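Feltis Support Portal
Ticket 199: Assembly cell will not assemble
Product: Feltis two-arm bench cell, with Jundex vision add-on
Site: Prusthorpe, finishing room
Opened by: Kanako Kudo
Priority: High (customer), Normal (us)
Status: Closed, see last entry

Original report

We bought the cell to put round inserts into black plastic covers. It is a snap fit. You take a cover, you take an insert, you push one into the other and put the result on a pile. The sales visit used the phrase "trivial for the platform." I would like the platform to be told this.

Since installation it has done the following: picked up two covers at once and tried to marry them, pressed an insert in upside down with great conviction, and stopped with the message PART NOT FOUND while parked over a heap of parts. Please advise.

Kanako Kudo

Reply from Feltis support, 9:40 a.m.

Hi Kanako, thanks for the detail. Could you send the software version, the gripper type, and something showing how the job is done by hand? The Lapointe fingers (if that's what you have) need their own pressure profile, and a missing profile would explain the crushed parts.

Reply from customer, 10:15 a.m.

Version 3.2. Lapointe fingers, yes. I didn't mention crushed parts, but now that you bring it up, yes. The manual bench is attached.

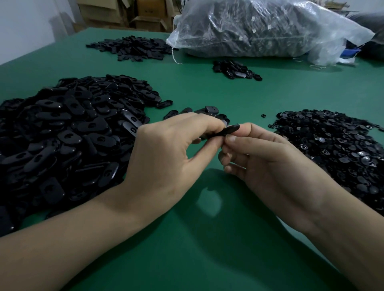 Manual bench, Prusthorpe. Parts in heaps, one piece in hand.

The green top is the same color as the one in the cell, so please don't start with the color of the table. We were asked about the color of the table on the last ticket.

Reply from Feltis support, 11:05 a.m.

Understood on the table. A few observations from engineering:

1. The parts are black and glossy, and they are lying on other parts that are black and glossy. The Jundex camera finds edges by contrast. In a heap like this it mostly finds the ceiling lights.
2. The parts overlap. The cell was quoted for parts presented singly, same side up.
3. Load the Lapointe profile from the tools menu and restart. That should take care of the crushing.

Would it be possible to lay the covers out in rows before each cycle?

Reply from customer, 11:20 a.m.

It would be possible. The person who laid them out in rows would then be holding each cover in one hand, with the inserts right there, and would have to make a real effort not to finish the job.

Profile loaded. Restarting now.

Log, customer side

Run 1. Profile active. No crushing. Also no gripping. Cover lifted slightly, reconsidered, returned to heap.

Run 2. Force raised one step. Cover gripped. Camera reported it face up. It was face down. Insert offered to the ribs on the underside, where there is nowhere for an insert to go. Arm pushed until it timed out.

Run 3. Overhead lights off, cell's own light on. Better! Correct cover, correct side, insert lined up with the hole. Insert dropped on the way down and rolled under the guard. Cell reported success and put an empty cover on the finished pile.

Run 4. Same settings as run 3. PART NOT FOUND.

Reply from Feltis support, 1:30 p.m.

Run 3 is encouraging. The false success is a known issue in 3.2: the cell confirms the insert by arm position and doesn't look at the part afterward. A fix is planned for April. For now, you can add an inspection step by hand. What does your inspection look like at the moment?

Reply from customer, 1:50 p.m.

Somebody looks at it.

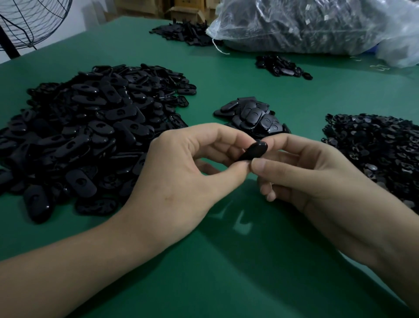
Attachment note: 2 min read

I'll write it up properly, as your form has a box for it. The piece is held at both ends and turned. You look at the glossy side for scratches and feel along the edge with a thumb. If the insert is in straight, your fingertip goes across it without catching. If it isn't, you can tell before you've really looked. Then it goes down and the next one comes up. Our newest hire learned this before her first coffee break, and she was talking the whole time.

So when you suggest I add an inspection step by hand, the hand you are describing has already done everything else.

Reply from Feltis support, 2:25 p.m.

Fair point, and I've passed it along word for word. Engineering asks whether the feel of the snap could be captured as a force curve. The wrist sensor on your model should be able to pick up a click if the approach is slow enough. Please try the following:

Set approach speed to 7.
Turn on "listen for seat" under advanced.
Feed one cover and one insert by hand, correct side up, nothing else in the cell.
Run it and send the curve.

Log, customer side, continued

Run 5. One cover, one insert, nothing else within reach. Seated on the first push, and there is a clear little notch in the curve where it clicks. I'll admit three of us came over to watch, and one of us clapped.

Run 6. Same. Good part.

Run 7. Same, except I set the cover down a little crooked. The arm came straight down where the hole would have been.

Curves for all three sent separately; manual bench again below. 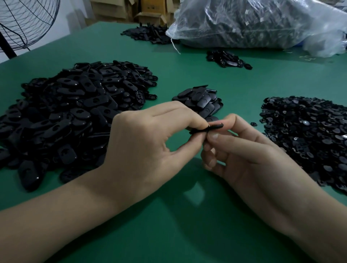 What I take from those runs is that the cell can do the push. It is slow, but it's a good push, and it would do it all night without a sore thumb. Everything before the push is where we lose it: getting one cover out of a heap, knowing which way up it is without putting it down to think, fixing the angle on the way over. Those are the parts of the job we never wrote down, and so they never made it into the quote.

Reply from Feltis support, 3:45 p.m.

Agreed, and the curves are very clean. Options as we see them:

A bowl feeder and a nest to hold each cover square. This would solve runs 2, 4 and 7. It is a separate purchase, and it will need its own space on the floor.
Wait for the vision update, which should help with glossy parts in heaps. I'd rather not promise how much.
Keep the bench manual and use the cell for something that arrives in trays.

Reply from customer, 4:10 p.m.

Third one for now. We have a label job that comes in trays, and I'd like the cell to have a win. Please send a price on the feeder so I can be upset about it in private.

One request: change the message. PART NOT FOUND makes people come over and point at the parts.

Resolution

Lapointe profile applied. Approach speed left at 7. Customer moving cell to tray work; cover assembly stays at the manual bench. False success bug linked to the April release. Feeder quote requested from sales. Message text change logged as a feature request, low priority.

Customer satisfaction: 3 out of 5
Comment: Support was great. Two stars withheld on behalf of the covers.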